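Griltden、ばら積みピッキング評価キット「Zeltier」の提供を4月に開始
多指ハンド、傾斜壁のビン、評価用ソフトウェアを一式に。手持ちのアームで始められます

Griltdenは、多指ハンドによるばら積みピッキングの評価キット「Zeltier」の提供を4月より開始します。国内での販売と導入支援はBañuelosが担当し、同社のPrellholmラボでは提供開始に先立って実機の見学と持ち込みワークのテストを受け付けます。

Zeltierは、すでに産業用アームをお持ちの研究室や生産技術部門に向けたキットです。アーム本体は含まれません。手首に取り付けるハンド、板金製のビン、練習用の木製ブロック、配線類、そして把持の計画と記録を行うソフトウェアをまとめてお届けします。箱を開けてから最初の把持までを、できるだけ短い道のりにしたい。開発チームがいちばん長く議論したのは、その一点でした。

開発の背景

ばら積みピッキングに取り組んだことのある方なら、ビンの隅に残った最後のひとつに手を焼いた経験があると思います。山になっているうちは面白いように取れるのに、数が減って底が見えてくると、ハンドが壁に近づきすぎて計画が通らなくなる。平行グリッパーでは開き幅が足りず、吸着では面の向きが合わない。私たちの社内でも、デモの最後の数分はいつも冷や汗ものでした。

Zeltierの出発点はこの「最後のひとつ」です。ビンの壁を外側へ傾け、底の平らな部分へワークが戻りやすい形にしました。指は下向きに大きく広げた姿勢から閉じることができ、ワークの角や側面を複数の接触点で捉えます。木製ブロックのような単純な形でも、斜めに寝ているもの、隣と角を寄せ合っているものでは適した指の置き方がまるで違い、見ていて飽きません（開発中、ブロックを並べ替えては試す係に希望者が続出したほどです）。

キットの内容

ハンドは金属製のリンクを持つ多指タイプで、指ごとに開閉量と力の上限を設定できます。標準の把持パターンは8種類を用意しました。上からつまむ、長辺を挟む、角を囲むといった基本の形から始め、ソフトウェアの画面で指の順序やタイミングを変えながら、自分のワークに合う形へ育てていけます。作ったパターンには名前を付けて保存でき、別のアームに載せ替えたときにも呼び出せます。

ビンは木製の作業台にそのまま置ける大きさです。恒久的に固定する場合は底面の穴を使い、評価中だけ位置を決めたい場合は市販のクランプで縁を押さえてください。位置を変えたあとの再校正は画面の案内に沿って進め、5点に触れれば完了します。内側の仕切りを境に、主区画とは別の細い区画があり、取り出し対象でないものを分けておく場所として使えます。

板金の内面には、あえて塗装をしていません。使い込めば擦り傷も白い跡も付きます。きれいな背景でしか動かない認識ソフトは現場に出ると苦労しますから、評価の段階から傷のある底面と付き合っていただくほうがよいと考えました。新品の状態と使い込んだ状態の両方で記録を残しておくと、あとで比べるときに役立ちます。

木製ブロックは11個入りです。寸法を揃えたのは、結果の違いをワークの形ではなく置かれ方で読み取れるようにするためです。追加のブロックは単品でも注文できます。

ソフトウェアについて

付属のソフトウェアは、把持の候補を画面に重ねて表示し、選ばれた理由と選ばれなかった理由の両方を残します。失敗した試行もすべて同じ形式で保存され、指の位置、力の推移、アームの姿勢を後から並べて見返せます。うまくいった動画だけが手元に残り、取りこぼした回の記録がどこにもない、という状況は評価の現場で本当によく起こります。Zeltierでは失敗の一覧が最初の画面に出ます。

アームとの接続は、各社のコントローラーに合わせた設定ファイルで行います。設定ファイルは追加費用なしで配布し、対応機種はBañuelosの窓口で確認いただけます。お使いの機種が見当たらない場合もぜひご相談ください。手首の取り付け寸法と可搬質量がわかれば、接続の可否をお答えできます。

先行評価でのご意見

先行評価に参加いただいた方々からは、たくさんの声を頂戴しました。とくに多かったのがケーブルの取り回しです。アームの関節をまたいでハンドまで配線を下ろすと、手首をひねる動作で束が引っ張られる。初期の試作では余長が足りず、動作範囲を狭めて使っていただくことになってしまいました。製品版では配線を70センチメートル延長し、関節の上でゆとりのある輪を作れるようにしています。束ね方の手順書も書き直しました。

一方で、まだ手を入れたいところもあります。薄い板状のワークが底に貼り付くように寝ている場合、現在の標準パターンでは取り出しが安定しません。壁際まで滑らせてから傾斜を使って起こす動作を開発中で、準備が整い次第、ソフトウェアの更新としてお届けします。柔らかい袋物は現時点で対象外です。

安全に関するお願い

Zeltierは評価用のキットであり、単体では安全柵や停止回路を備えていません。お使いのアームの安全要件に従って作業区域を設け、ビンに手を入れる際は必ずアームを停止させてください。ブロックの置き直しは頻繁に発生する作業ですので、操作端末を手の届く場所に置く配置をお勧めします。

見学とワークの持ち込み

Prellholmラボでは、製品版と同じ構成での取り出し動作をご覧いただけます。見学は午前10時からと午後2時からの入れ替え制で、事前のお申し込みが必要です。ワークを持ち込まれる場合は、材質と外形寸法、表面に油分があるかどうかを申し込み時にお知らせください。テストの記録は、失敗分も含めてその日のうちにお渡しします。

教育機関向けには、授業での使用を想定した課題集も用意しています。ブロックをひとつ取り出すところから始まり、重なりの判断、取り出し順の計画へと進む構成で、課題ごとに記録の読み方を載せました。

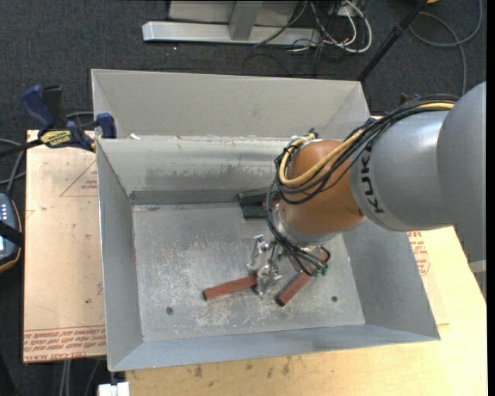
価格、納期、見学のお申し込みについては、Bañuelosの「Zeltier」担当窓口までお問い合わせください。報道関係の方の取材も同じ窓口で承ります。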